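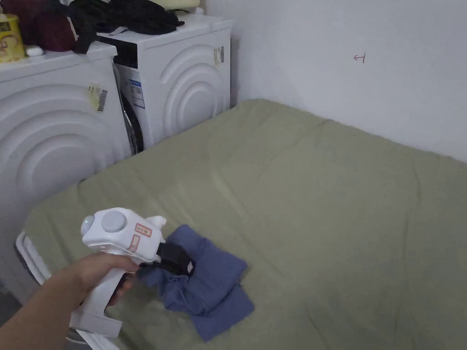
Hand gripper drops thin cloth when I fold

I build a hand-held gripper at home, to record folding for a small arm I will make later. With a thick towel it is fine. With a thin shirt the jaw closes, but the cloth slides out when I pull the trigger only halfway. Which material should I put on the jaw tips?
Farzad Bagheri

Try silicone tape, 2 layers on each tip, and clean it with alcohol first. Please check also that the tips meet flat — mine were open at the front by a hair, and no tape could help with this. Fold the edge once before you pinch, then the jaw has more to hold.
Loureiro

stronger spring
grirkdale4

I had the stronger spring and my finger was tired after ten shirts. I would begin with the tape.
Zuvel103

Contact us | © Goltulier Help | Back to top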